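The little green tray, March 2021
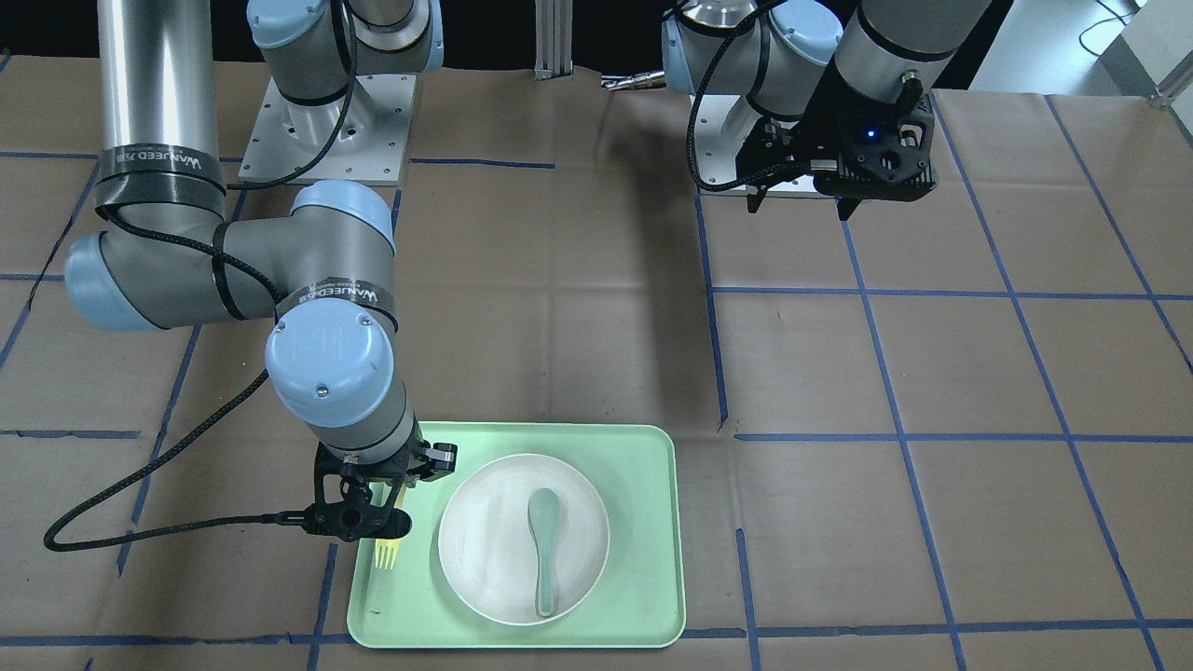
Green tray, white plate, yellow fork, pale green spoon.

I have been meaning to write about the tray for days and have kept getting pulled off into other things (the gutters, the seed order, that endless business with the hall closet), so tonight I've made tea and sat down properly and I'm going to do it.

It's such a small thing to be pleased about. The tray is a sort of mint green with rounded corners and a raised rim, and the plate sits right in the middle of it with room to spare all the way around. I must have been looking for one like it since February. I wanted something you could lay a place on and carry without the plate sliding off into your lap, and everything I found was either big enough for a turkey or so flat it might as well have been a placemat. I sent away to Palletti for one first and back it went, a great slippery thing. Then the shop at Stoltside had a shelf of them by the register, and I stood there like a child at a candy counter trying to choose a color. I nearly took the orange. I'm so glad I didn't!

The plate is just a round white one with a shallow edge, a touch off-white if you hold it against the good dinner plates, and I like it better than the good dinner plates. Those are so heavy now. I don't remember them being heavy when I bought them, but I suppose my wrists were younger.

And then the forks and spoons. I had forgotten all about the plastic set until I went through the picnic basket, which has been up on top of the wardrobe since the summer we rented at Irkia, and there it was at the bottom under the tablecloth, wrapped in a dish towel I had given up for lost. The yellow fork made me laugh out loud. Yellow as a buttercup, and small, the kind of fork you'd give a little one for cutting up pancakes. The spoon is a pale green and goes so nicely with the tray that you'd think I had planned it. I washed the whole lot, dried them on the rack overnight, and put them in the jar by the window where I can see them from the table. The metal ones have gone into the second drawer and can stay there until company comes, whenever that may be.

I did think about where everything should go. My mother laid a tray with the fork on the left and the spoon on the right and a napkin folded in a triangle, and heaven help you if the handle pointed the wrong way. She had a tray cloth for every season too, ironed, and I still have two of them somewhere. I am much lazier. Mostly I lay the spoon straight down on the plate with the handle toward me, and the fork goes wherever there's space, and the napkin is a paper towel if I'm being truthful. But I do like a tray that has been laid. It makes even soup and toast feel like somebody went to a little trouble, even when the somebody is me.

Supper tonight was the lentils again, with the last of the carrots and a spoonful of the Mutiso relish, which is hotter than I remembered and which I will be buying again anyway. I carried it all through to the armchair by the radiator and ate with my feet up and the radio on low. There was a long program about lighthouses and I missed the end of it by dozing off. When I woke up the tea was cold and the cat from next door was on the sill outside, staring in at my crusts.

Other odds and ends before I put the light out. The seed order came to 90 dollars, far too much, and I have hidden the receipt from myself in the cookbook. The closet is half done. I found seven single gloves in there and not one pair among them, so those are in a bag until I can face it. It rained most of the afternoon and cleared about supper time, and there was a blackbird going on and on in the hedge while I did the dishes.

Tomorrow I want to look for those two tray cloths. I think they may be in the blue suitcase with the curtains. One has violets on the corner, and if it isn't too wide I'll press it and see how it looks on the green. Must also buy bread, and stamps, and ask at the shop if they have another tray the same, in case.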